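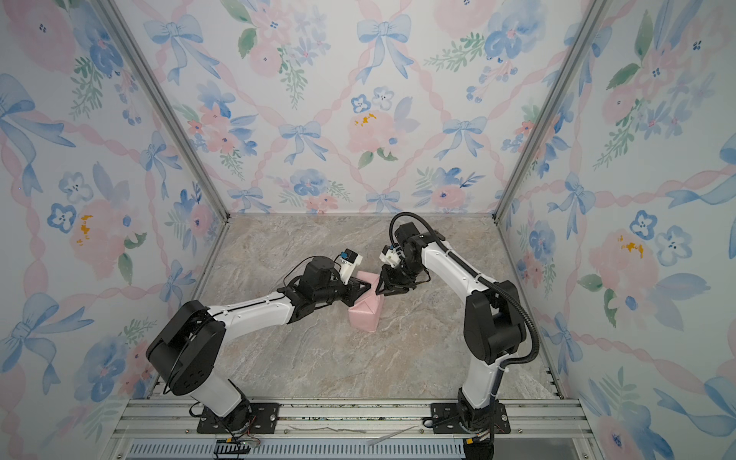 September, second go at the envelope liners for the Mendska wedding, started just after lunch and still at it when the light went. I want to get all of this down while my fingers are still sticky, and for Csaba too, as he'll be picking up the invitations when I'm away. The couple want something flowery on the inside of the envelope and something calm on the outside, and I have been going back and forth on how loud the flowers ought to be. The floral wallpaper with the marble pattern laid out below it is very close to the pairing I have in my head, flowers on the upright part and marble lying flat, so I'm going to try flowers for the liner and a marbled band around the whole bundle. The pink for the wax I'd keep small, a single spot in the middle and nothing else pink anywhere.

Home Notebook Paper Printing Favors Older entries Contact

Stock first. The Laur text sheet folds beautifully and I do love the feel of it, but it drinks paste like a sponge. First liner cockled before I had even got the flap down, and the second was worse as I'd tried to be clever and brush it thinner with more water. The third I did with the glue stick from the drawer (the ordinary one, the one we use for labels) and it went down flat as you please. I'd still like to find a proper paste that behaves, since a glue stick over a long run makes my wrist ache, and I'm never sure the corners will hold when they've been sitting in a warm mailbox.

Then I opened the Femico paste that Béla left on the shelf. Much nicer. It gives you enough time to slide the liner up under the gum line and fuss with it a little. Glued only along the top edge and a finger's width down each side, left the bottom of the liner loose, and folded the flap over while the paste was still a bit soft. If you wait until it's dry the liner buckles right at the crease. I did wait, with one of them, on account of the phone ringing, and it looks like a little tent. Kept it pinned over the bench as a warning.

Template: the card one we cut in spring is too wide for these envelopes by a hair. It goes in but you have to coax it, and coaxing is how corners get bent. Trimmed 2 mm off each side and rounded the bottom corners with the punch. Marked the new one in green pencil. Please, please use the green one and put the old one away in the flat drawer.

Timing, as I know I'll be asked. I did a batch of 20 in 70 minutes, and that was with cutting, gluing, folding and stopping to admire them. It will get quicker. It will also get slower again once I'm bored, so I'm not going to promise anyone anything on the strength of one afternoon. The cutting is the slow part. Csaba, if you could stack the liner paper four deep and run it through the big cutter before we shape the tops, I think we'd both be happier people by the end of the week.

Quantity: the order has grown to over 400 envelopes, what with the evening guests and the cousins who were first off the list and are now back on it. We have enough Laur for the cards. We don't have enough flowered paper. Zokley have a similar sheet in their sample book, a touch creamier in the background, and I held it up against ours by the window and then again under the lamp. By the window you'd notice. Under the lamp I couldn't tell them apart. I've asked them for a full sheet before we say yes, and in the meantime I'd use ours for the day guests and keep the two kinds in separate boxes.

Wax seals, only a start. Pink on the marbled band came up well, though it wants a dab of clear glue underneath or it pops straight off when the band flexes. Let the stamp sit on the ice pack between pours. I got impatient after a handful and the last one pulled up a long string of wax and ruined a perfectly good band, so that's gone in the scrap tin with the rest. The bride's mother had asked about gold as well. I made one in gold and it's pretty enough, but next to the pink it looks like a different wedding.

Béla came by when I was cleaning up and thought the flowers were still too busy for a long address on the flap. He may well be right. He suggested lightening the liner by turning it so the big blooms sit low, where the card hides them, and only the leafy bits show when you open it. Tried one like that before I put the lid on the paste and I rather like it. Left both versions on the windowsill to dry under the heavy atlas.

Still to do: ask about the return address, white ink or gray. More brushes, small flat ones. Find the other bone folder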